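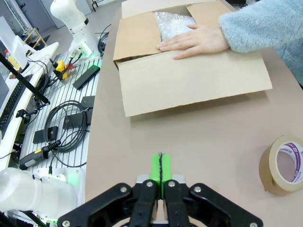 Measuring a beach profile at Irnusthorpe

Start an hour before low tide. You need a tape, two poles and a notebook.

1. Find the brass survey mark behind the dune and stand the first pole on it.

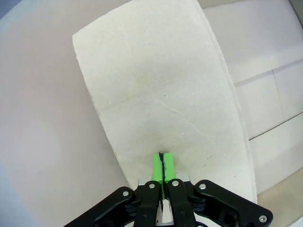

2. Run the tape toward the water on a bearing of 24 degrees. Record the height change at every break in slope.

3. Stop at the waterline and write down the time.

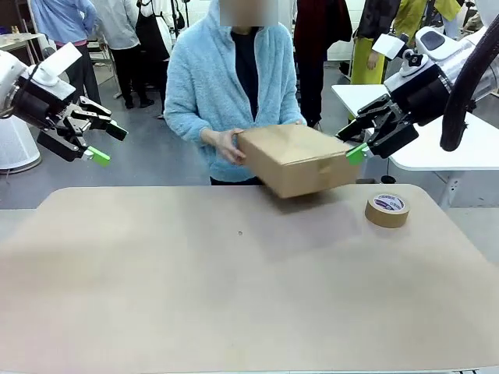
An open gripper next to the cardboard box

Repeat in June on the same line.

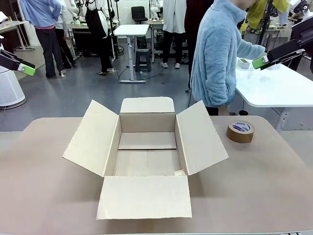 What if the survey mark is buried?
Use the backup mark, 14 meters inland, and note the change on the sheet.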